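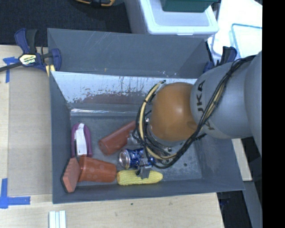

Course notes / Home Automation for Beginners / Handout 2

Planning a lighting system before you buy anything

Welcome back, everyone, and thank you for all the good questions after the first meeting. Several of you asked when we get to the fun part, with the phones and the dimmers and the lamps that come on by themselves, and I promise it's coming. But I'd like us to spend this session with a pencil and a floor plan, and I hope that by the end you'll be glad we did.

Start by drawing your home, one floor per sheet. It doesn't have to be pretty or to scale. Mark every ceiling light, every lamp you plug in, and every wall switch, then draw a line from each switch to whatever it controls. You'll probably find a switch or two you can't account for (I had one in my hallway for years, and it ran an outlet behind the bookcase). Put a question mark next to those and leave them alone for now.

Next, write down how you use each room, hour by hour, on an ordinary day. When do you come into the kitchen in the morning? Do you want full light right away, or would you like it to come up slowly? Who gets up in the night, and which way do they walk? This list matters a great deal more than the brand you end up choosing, and it's the part people tend to rush.

Scenes and schedules

These two words get mixed up all the time, so let's go slowly. A scene is a group of light settings you call up together. "Dinner" might mean the table light at half, the counter lights low, and the hall off. A schedule is a rule about time, such as turning on the porch light at sunset. You can have a schedule that calls up a scene, and most good systems end up with quite a few of those, but please learn to set up each one by itself first.

A word on naming. Call things by what your family calls them already. If everyone says "the back room," don't label it "den" in the app, or you'll be explaining it to visitors forever. Keep names short, and don't give two lights names that sound alike if you plan to use your voice.

Smart switches or smart bulbs?

This came up in the first session and I gave a hurried answer, so let me try again. A smart bulb is easy to put in, and it's lovely if you rent or if you want color. The trouble comes when somebody turns it off at the wall, the way they've done all their lives, and then the bulb has no power and can't hear anything you tell it. A smart switch takes care of that, but it has to be wired in, and many models need a neutral wire, which older houses don't always have at the switch box. If you aren't completely comfortable with wiring, please hire an electrician. I mean that kindly!

Our worked house

We'll use the Tran house all through the course. It has 2,964 square feet on two floors, and the owners want to begin with the 1,023 square feet that make up the kitchen, dining area and hall. Their whole first stage is switches only, with the Pandlow hub in the hall closet and Vetness dimmers over the table and counters. The upstairs waits until they've lived with the first stage for a while — and I'd suggest the same to you, however tempting it is to do everything at once.

One more thing about dimmers. Each one has a load limit, and the limit for LED bulbs is often lower than the one for the old kind. Add up the watts of all the bulbs on that switch and compare the total with the LED figure on the package. Ten bulbs at 10 watts each make 100 watts, so that's the number to check.

For next time

Bring your floor plan, your hour-by-hour list for two rooms, and one scene written out in full, with a brightness for every light in it. Please also read the Tellidier setup guide as far as the section on adding a room. If you get stuck on a mystery switch, bring that too and we'll look at your drawing together.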